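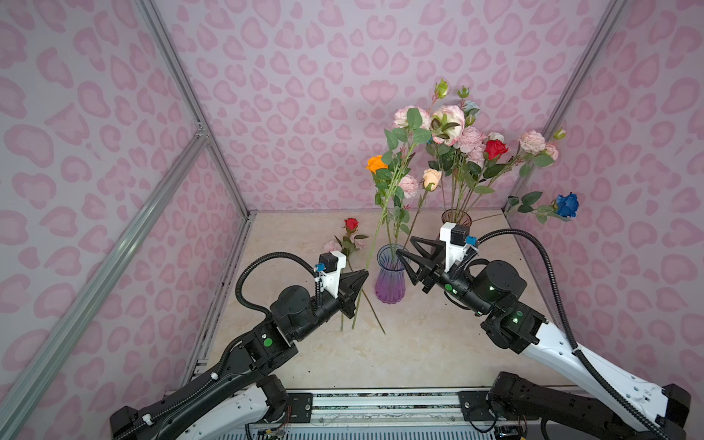

4 min read

4.2 The open day at Vasthorpe

We took the two-arm setup to the Vasthorpe open day in March, and I'll admit I was nervous (Torben Hagedorn did most of the talking, thank goodness!). Flower arranging was the task people kept drifting back to. Over the day 156 visitors stopped at our table, and 28 of them filled in the short form that Edeltraud Brandes had written up the night before.

Fig. 3. Both arms working at the vases, with artificial flowers and pink leopard-print panels on three sides.

Long stems gave us the most trouble – they tangle, and one arm ends up nudging what the other is reaching for. Nine people on the form wrote that they'd slow the arms down, and eight wanted them faster, so we left the speed alone.

Related
Stavix: notes on gripper fingers
Folding towels at Jonden

Comments (2)
mirelle_k: I was there with my kids! They loved the blue rose.
Pat: Which policy ran the demo? Section 3 doesn't say.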